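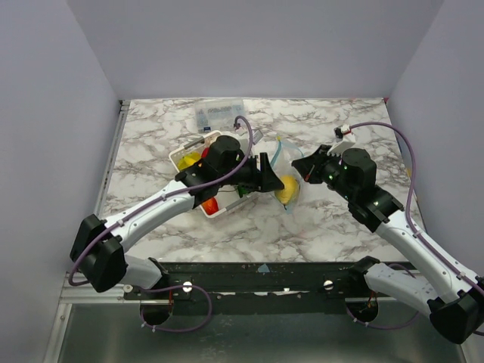 Ticket 136 – Newsletter going out with the wrong reply address, and some members getting it twice
Opened by: Bohumila Polák, Vandarcombe Allotment and Garden Society
Handled by: Miloslav Kolář, Groltudholm web and mail support
Opened: 06/02/2026
Status: Resolved, one item left open

Bohumila Polák wrote:

Hello Miloslav, I hope you are keeping well and that the new office has warmed up a bit. I'm sorry to bother you again so soon after the calendar business, which is still working beautifully by the way, and everybody has remarked on it.

We have two troubles with the newsletter and I can't tell if they are the same trouble. The first is that when a member presses reply, the message goes to the old secretary's address, which she gave up in September when she moved away. A few people have had their seed orders bounce back at them, and goodness knows how many haven't noticed. The second is that a number of our members get the newsletter twice, a minute or so apart. Mr Venkataraman on the lower plots says he gets it 2 times without fail, and he has been very nice about it, but I know it annoys him.

I have looked in the settings page under Sender and it has my address there, quite correctly spelled. I pressed save again just in case. I also tried it in the other browser, as you taught me to.

Miloslav Kolář wrote:

Hello Bohumila, no bother at all, and thank you for setting it out so clearly. The office is warmer, though I am still in a scarf most mornings.

I think these are separate faults that happened to turn up together. The Sender page only controls the name and address people see at the top of the message. The reply address is kept somewhere else, inside the template, and whoever made your template filled it in by hand. Could you open Templates, choose the one you use for the monthly letter, and scroll right down to the part called Advanced? There should be a box marked Reply to. Please tell me what is in it before you change anything.

For the doubles, could you let me know which lists you tick when you send?

Bohumila Polák wrote:

Well, there it was, the old address, sitting in a box I have never once opened. I haven't touched it.

As for the lists, I tick Members and I tick Plot Holders. I always have done, or at least since we brought in the social membership for people who like the talks but don't want to dig. Is that wrong? I was told that the system was clever enough to spot the same person on both.

Miloslav Kolář wrote:

It isn't wrong, and the system is meant to spot it. It compares addresses letter for letter, though, and it looks as if the Plot Holders list was brought in from a spreadsheet. I had a look at your export and a good many of the addresses on that list have a stray space on the end. You can't see it on the screen, but the computer takes it for a different address and sends a second copy.

What I would suggest:

Put your own address in the Reply to box and save the template.
Go to Lists, open Plot Holders, and run Tidy Entries from the menu on the right. It takes the spaces off.
Run Merge Duplicates afterwards, in that order please, or it won't find anything.
Send a test to yourself and to Mr Venkataraman, if he doesn't mind.

Your list is well under the 3000 limit on your plan, so the tidy should only take a moment.

Bohumila Polák wrote:

I did it after lunch with a cup of tea to hand. The reply address is right now – I replied to my own test and it came straight back to me, which felt a bit silly but very satisfying. The tidy went through and then the merge, and it told me 100 entries had been joined up. I had no idea it was so many! Mr Venkataraman had one copy and only one, and sends his regards.

There is just one thing left. The little footer still says we meet at the Vustoveck Room, and we have been back in the hall since the roof was mended. I can't find where to alter it. It isn't in the template, I looked in every box this time, Advanced included.

Miloslav Kolář wrote:

Lovely news, and my regards back to him. The footer is pulled from your account details, and that page can only be changed from our side at present. Send me the wording exactly as you'd like it, with the postcode, and I'll put it in before your next letter goes out. I'll mark the first two items as resolved and keep the ticket open for the footer.

Bohumila Polák wrote:

Thank you, you are a patient man. I'll check the postcode with the hall this evening and write again tomorrow.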